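A Morning at the Osik Open Day

I had been meaning to visit Osik ever since Parvaneh Dehghan wrote to me last September about their hand-held gripper kit, and on March 19, 2026 I finally got on the early train and went. I got lost twice between the station and the door (the sign for the building faces the parking lot, of course), but there was coffee waiting and somebody kindly took my wet coat, so I was in a good mood before I had seen a single thing.

The product they are offering is called Ovow. You get a pair of grippers to hold, one for each hand, plus the software that turns your recorded movements into something a robot arm can learn from. Parvaneh walked us through the rental plan first, which is 400 dollars a week for one pair with support by phone, and then she let us loose in the practice room – my favorite part of the day by a long way!
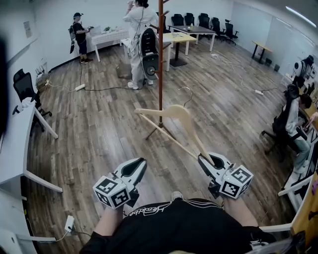 I had expected to feel clumsy, and I did, for a good while. Your fingers want to do the small turning motions they have always done, and the jaws ask you to use your whole arm and slow down. Parvaneh suggests that new customers plan on 200 practice tries at a task before they keep any recordings, and after my own sorry efforts I believe her. A gentleman from Ghaffari, who was thinking of it for their garment warehouse, picked it up much faster than I did.

My one complaint is the printed guide. It runs to 100 pages and the part on charging is near the back, so do ask for the short version. We finished with soup and a long talk about shipping, and I have put my name down for a week's rental at our Fludirden workshop.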